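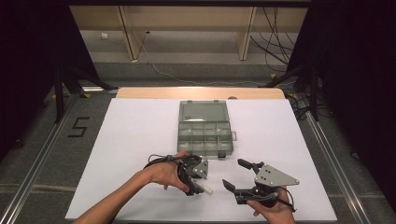

Ticket 1510: Gray organizer box, lid and small parts
Opened: 2018-07-30
Site: Fondale, table 5
Status: Open, waiting on parts

Problem
The lid on the gray see-through organizer pops up when the box is carried. Small parts move from one compartment to the next. Reported by the Fondale desk on the Marnari shelf check.

Log
1. Emptied the box and set it on the white board with the lid back. Two rows of compartments, thin dividers.
2. Pushed each divider down by hand. One in the back row was riding high. Reseated it.
3. Closed the lid with the box empty. Both latches caught. Tipped the box on its side and the lid held.
4. Loaded 104 small parts and closed it again. Left latch let go on the second lift.
5. Wiped the hinge and latch slots. No change.
6. Went on to sorting the stick-shaped pieces with the printed lettering. Long ones go in last.
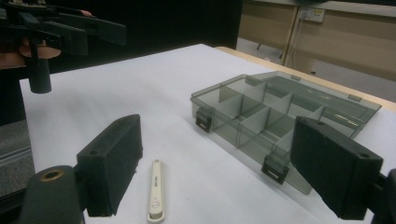
Organizer open, both front latches showing, one piece still on the table.

7. Compared with the spare box from Sedgwick. Its left latch is stiffer.

Next step
Order latch set 514 from Wirnness. Until it comes, keep a rubber band around the box and carry it flat. Do not glue the dividers.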